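4. Evaluation of the Workshop Build

4.1 What the logs can and cannot support

The claim that a full-size humanoid can be assembled and kept running in a shared workshop has been made often enough that it deserves a plain test. Reports of this kind usually come from the people who did the building, and they tend to count an afternoon of good behavior as a working robot. We tried to avoid that habit. The build log at the Braststead workshop was kept by two of us (Mirani and Vaněk), while the scoring was done by a third (Naqvi), who had no hand in the assembly and was free to mark a trial as failed without discussing it.

The log covers 27 bench sessions. A session begins when the power supply is switched on and ends when the last builder signs the sheet. Time spent looking for tools, waiting on parts or arguing over wiring is included. Earlier accounts, including our own Tanoli arm report, left this time out, and we now think those figures should not be used for planning.

Across the sessions the motor controllers recorded 3,651 fault messages. This number should be read with care. A single bad crimp can produce a long run of identical messages, and the Wallell controller board does not group them. Shaikh sorted the messages by joint and by time, and found that most came in short bursts during startup. We do not offer the total as a measure of quality. We report it because leaving it out would have made the build look calmer than it was.

4.2 Hand trials

The hand was scored on 100 grasp attempts using the same set of household objects throughout. An attempt counted only if the object was lifted, held and put down again with no help. Under this rule the trials became much less flattering. Several attempts that the builders remembered as successes had involved a person nudging the object into the palm. Naqvi scored all of these as failures, and we agree with her.

We also looked at the idea, common in hobby writing, that soft fingertips make up for weak control. Our results do not settle it. The objects that were dropped were mostly the flat ones, which would be hard for any hand that closes from above. Changing the tip material without changing the approach angle taught us very little, and we did not repeat the comparison enough times to say more. Anyone citing this section as evidence for soft tips would be reading into it something that is not there.

4.3 Cables, floor and clearance

The weakest part of the build, in our view, was the one that received the least planning. Cable routing was left until the limbs were mounted, and from then on it was treated as a matter of tidiness. We believe it should be treated as part of the mechanical design. A line lying near a foot is a hazard to the line, to the foot and to whoever is standing close by, and no amount of tuning in software removes it. Figure 3 gives a view from the wrist, looking down past the fingers.
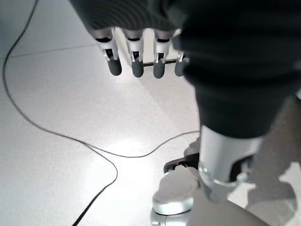 Figure 3. Hand, foot and floor cable as seen from the wrist. The cable crosses over itself in a loose loop on the tiles.

Two points follow. First, the hand and the lower leg share a small space when the arm hangs down, and a fabric covering adds bulk that does not appear in the joint drawings. Clearance checks made on a bare drawing are therefore too generous. Second, glossy tile is a poor choice of test floor for a camera that looks downward. Bright reflections can wash out detail close to the foot, and a vision routine tuned in such a room may do worse, or better, somewhere else. We have not tested it in another room, so we make no claim either way.

Malik proposed an overhead cable boom, which we priced but did not build. The Mastura frame used by the workshop has no mounting point above shoulder height, and adding one would have meant taking the torso apart again. In its place we adopted a written floor check with 9 items, to be read aloud before power-on. We cannot show that the list prevented anything. It was introduced in October, after the builders had already become more careful, and the two effects cannot be pulled apart with the records we have.

4.4 Limits

One robot, one room and one group of builders make a thin basis for general advice. The builders had access to a lathe and a good bench supply, which many home workshops lack. We also note that three of the authors paid for parts themselves, and people are seldom harsh about things they have bought. The scored trial sheets were closed on 20 December 2019 and have not been changed.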